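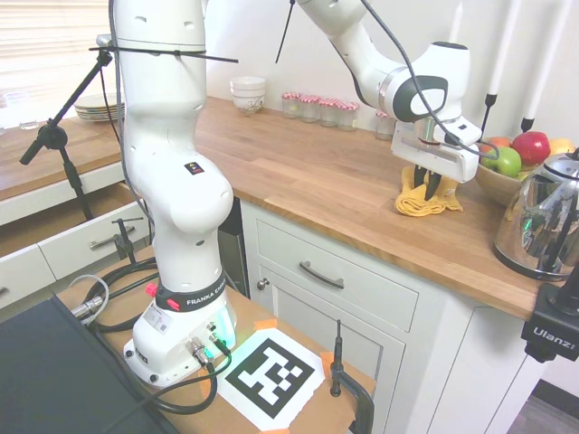
Section 4. Washing, marking and packing of finds

4.1 Before you start

This section is for people who work in the finds room at Lisholm during the excavation season and also in the weeks after it. It replaces the old sheet that was on the wall near the sink. If you find a copy of the old sheet, please throw it away, because the order of the steps was different and two of the box sizes in it do not exist anymore.

You need for each washing place:

one bowl with clean water, not warm
one soft nail brush and one soft toothbrush
wooden sticks for the soil that is packed hard
one drying tray, lined with newspaper
the finds bag with its label, and a second label that is still blank

Do not take a new bag from the shelf before the last one is completely finished. Most of the mixed contexts we had in the first season came from two bags that were open on the same table.

4.2 What must not be washed

Look into the bag before any water comes near it. The following finds go directly to Torquil Geddes in the small store, dry and in their own bag:

all metal, also when it looks like only a nail
slag, if it has a magnetic response
glass that is flaking or has a rainbow surface
painted wall plaster
bone that is soft or already cracked along its length
pottery with a black crust on the inner side
leather, wood and textile, which must stay as wet as they came from the ground

CAUTION: Wet leather and wood can be damaged in one afternoon. Close the bag again, put it in the fridge and write it in the blue book. Do not wait for the end of the day.

If you are not sure, leave it dry. A sherd that was not washed can be washed tomorrow.

4.3 Washing

1. Copy the label. Write the site code, the context number and the date on the blank label in pencil, and put it on the drying tray. Ballpoint is not allowed, the ink runs.

2. Empty the bag onto the dry side of the table. Separate the finds by material: pottery, tile, bone, stone, other.

3. Wash one piece at a time. Hold it under the surface of the water and brush it gently. Do not let a group of sherds soak in the bowl.

4. Clean the broken edges as well as the faces. Murdo Semple needs to see the clay in the break for his fabric series, and a dirty edge comes back to you.

5. For bone, use the toothbrush and very little water. Teeth which are loose in a jaw should be kept together in a small perforated bag beside the jaw.

6. For tile, brush with the nail brush. Check the flat faces for mortar, stamps, finger marks and animal prints. If there is mortar, stop, and put the piece to the side for Murdo.

7. Place the pieces on the tray in a single layer. Pieces should not touch the label.

8. When the bag is finished, pour the water through the sieve into the bucket. Look in the sieve. Small beads and fish bones have been found there.

NOTE: Change the water for each new context, also if it still looks clean. The silt from the sieve is kept until the context is signed off.

4.4 Drying

Trays go on the rack with the label facing the corridor. Pottery and tile need two full days, bone needs four. In December and January the room is colder and you must add one day for everything.

Do not dry finds on the radiator or in the sun at the south window. Bone will split and some of the softer pottery will lose its surface.

A tray is ready when the newspaper under the finds is dry to the hand and the thickest piece does not feel cold. If the newspaper is still damp, change it and wait.

4.5 Marking

Marking is done only on pottery, tile and bone that are larger than a thumbnail.

1. Choose a place on the inner face, away from the break and away from decoration.

2. Paint one thin stripe of the clear base lacquer. Wait until it is not sticky.

3. Write the site code and the context number with the mapping pen and black ink. Letters should be as small as you can write and another person can still read. An example from the Yalçınkaya trench: LSH 237.

4. Let the ink dry, then cover it with one thin stripe of the top lacquer.

CAUTION: The lacquer has a strong smell. Open both windows and close the door to the kitchen. Do not do marking for more than one hour without a pause.

If you have written a wrong number, do not scratch it. Remove the lacquer with a cotton stick and a drop of acetone, let it dry, and begin again from point 2.

4.6 Packing

We use the Drandard box in two sizes. The deep one is for tile and stone, the shallow one for everything else. A full box must not be heavier than 11 kg. The scale is under the bench.

1. Put each material from each context in its own bag. Make small holes in the bag with the punch.

2. Put one label inside the bag, and write the same information on the white panel of the bag with the permanent marker.

3. Heavy bags go down, light bags go on top. Bone is never under tile.

4. Fill the empty space with folded acid-free tissue. Do not use newspaper in the boxes.

5. Write the box number on the short side and on the lid. Fill in the box list in two copies, one for inside the lid and one for the folder.

The numbers for the Liltton material begin at 213 and go up without gaps. If a box is cancelled, its number is not used again; draw a line through it in the folder and write your initials.

4.7 Problems that come often

The label cannot be read. Do not guess. Compare the bag with the finds register, the date and the name of the digger usually help. If it stays unclear, write "unstratified?" with the question mark and put the bag in the tray on Murdo's desk.

Two labels with different context numbers in one bag. Do not wash. Give the bag back to the trench supervisor on the same day.

White powder on the pottery after drying. These are salts. Put the sherds in a bowl with deionized water for one night, change the water in the morning, and dry again as in 4.4. Write it in the blue book.

Joining sherds. You may put them in the same small bag with a note "joins". Please do not use glue or tape.

Last change of this section: 29 February 2020. The forms for loans and for samples are in Section 5.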